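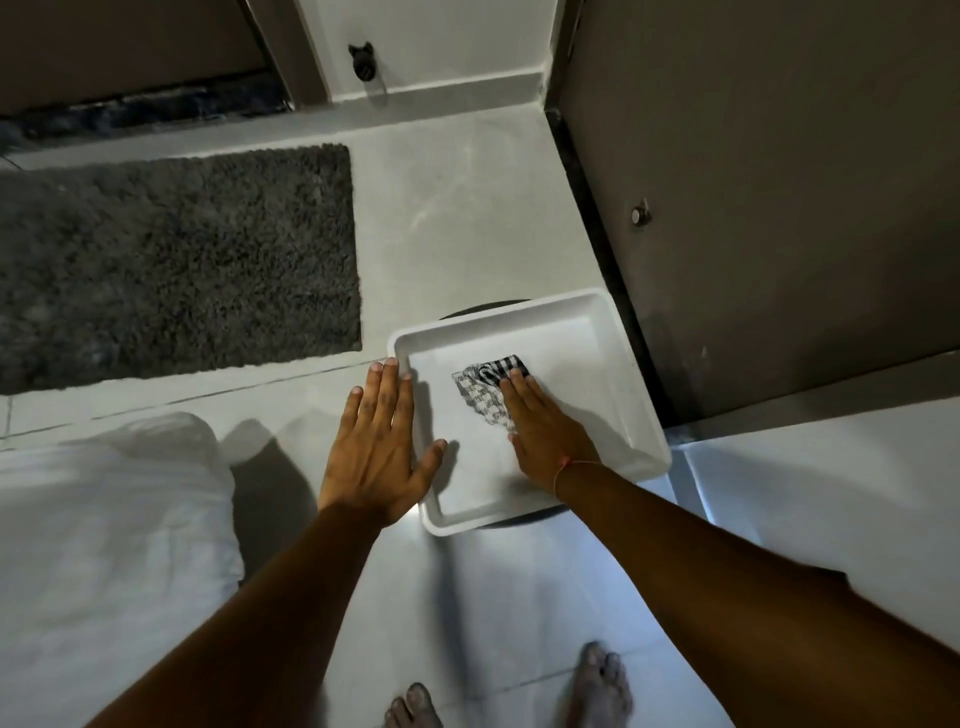
Home > Kitchen & Table > Linen Towels

The Prydderch Towel, by Zirketti

Hi, I'm Elin Nicholas, and I run this little shop out of the front half of what used to be a shoe repair place in Turosham. I write all the product pages myself, which is why they go on a bit. If you just want the sizes and the price list, scroll down to the details and I won't be offended!

So, the Prydderch. I've been selling it for 9 years and it's still the thing I get the most letters about (real letters, some of them, with stamps). It's a plain linen towel in natural, with a narrow blue stripe down each long side and a hanging loop sewn into one corner. It doesn't look like much folded up on a shelf. People pick it up, say "oh, it's kind of stiff," and put it back down. Then I go and get mine from the kitchen and hand it over, and they usually buy a couple.

New linen is stiff. I'd love to tell you otherwise, but the first week you'll be pushing water around your wine glasses and wondering what I've sold you. Wash it a few times and it starts to give. By the end of the second month it's soft, it drinks up water like crazy, and it doesn't leave that gray fluff on the glasses that cotton does. My oldest one has gone almost silky and has a small burn near the hem from a cookie sheet. I still use it every day.

We tried a pre-washed version one summer. Zirketti put a batch through a softening wash at the mill and sent me a box in July, and they were lovely to touch right out of the wrapper, but they wore thin at the folds so much sooner that I sent most of them back. I kept a few for dusting. Since then it's been the original finish only, and I'm happy with that.

The details

Fabric: 100% linen, plain weave
Color: natural with blue stripe
Sizes: hand, standard and long
Loop: cotton tape, stitched into the corner seam
Sold as: singles or a pack of 2

The long one is new-ish, and I asked for it because I like to lay a towel the whole length of the counter when I'm draining jars. It's also a very good bread towel. You can wrap a big loaf in it and tuck the ends under, and the crust stays crackly until the next morning.

Washing

Warm wash, any ordinary detergent, no fabric softener. I mean it about the softener! It coats the threads and then the towel won't soak up a thing. If somebody in your house has already done it, run the towel through a hot wash with nothing else in it, then do that again. Shrinkage happens mostly in the first wash, and the sizes on the label allow for it.

Hang it to dry if you can. The dryer won't ruin it, but take it out while there's still a bit of damp left or you'll be ironing creases for a week. (I don't iron mine. I give it a good snap over the back step and fold it in thirds.)
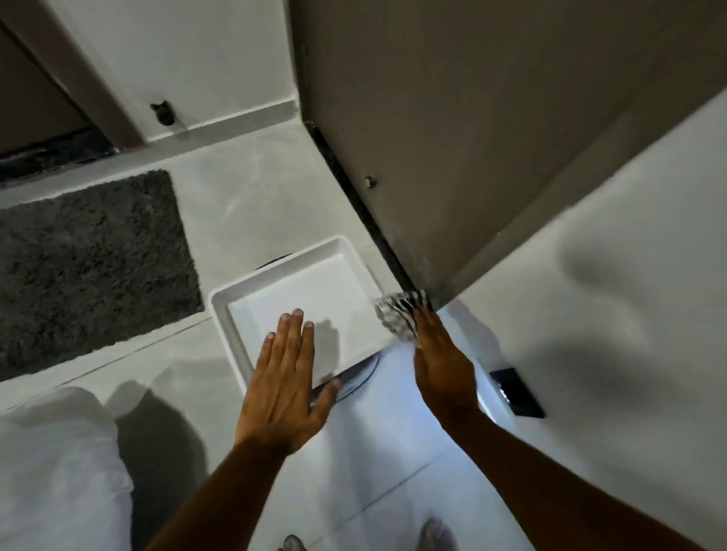 Stains come out better than you'd expect. Tea goes in a normal wash. For beets and berries I soak the towel in cold water overnight with a spoonful of washing soda, and what's left fades over the next few washes. Turmeric is another story, and I've made my peace with having one yellow towel.

How they're packed

Each towel comes folded with a paper band around it, and the pack of 2 is tied with kitchen string. I don't do gift boxes anymore. They cost more to mail than the towel did, and half of them showed up with crushed corners. If it's a present, put a line in the order notes and I'll write a card by hand. Please keep it short, my handwriting gets worse as it goes.

Stock

Zirketti weaves this one in runs of 1,000, and when a run is gone there's a wait before the next. Right now I have plenty of standard, a decent pile of long, and only a handful of the hand size. If your size says "waiting," add your email and I'll write to you myself when the box gets here.

Goes well with

The Memo apron, in the same linen but a heavier weight, with one deep pocket across the front. I named it after the shopping lists I kept losing, and now they live in the pocket and go through the wash with it. It comes in natural or dark blue, and the ties are long enough to go around and knot in front.

Returns

Unwashed towels can come back any time within the month, with the band on if you still have it. If a seam or a loop lets go, send me a picture and I'll mail you another one. I've had to do that for the loops now and then, mostly from people hanging wet bath-sized loads off them, but I replace those too.

Orders placed before noon go out with the afternoon mail.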